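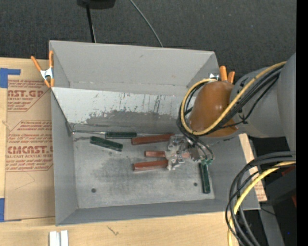 Grey box on the bench, green and red-brown handles together.

Monday, January 12, 2026

Started on the hand tools for the Prerketti bench. Everything with a handle goes in the grey box for now, greens and red-browns mixed. Will split them by colour once the Rind rack is up.

The slanted panel is in a poor state — scuffed all over, and the coating has gone along the lower part. Rub down and repaint, two coats, 12 hours between. The Futent primer tin is 700 ml, should be plenty. Floor sheet is smudged but can stay.

Still to do: wipe the handles, check tips for wear, ask Trillomon about the rack brackets ordered in October.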